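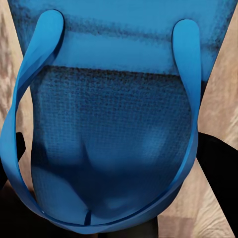

The blue tote, Trevwood trial room.

By April the Gromer office in Trevwood had transferred all tidying of the model rooms to the Munus unit. Staff of the former floor crew were reassigned to review. Their senior member had folded bags for Arruda for 5 years - she was now asked to approve them.
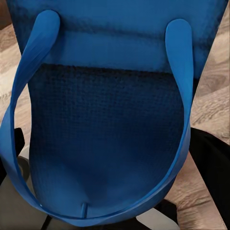
She approved 180 before noon and was thanked by notice.

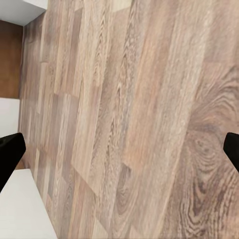

Open floor between the fingers.

At 4 she wrote in the remarks field that flip-flops should be set down as a pair.
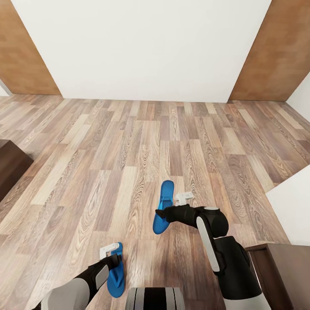
The remark was entered as item 811. She read the number twice and put on her coat.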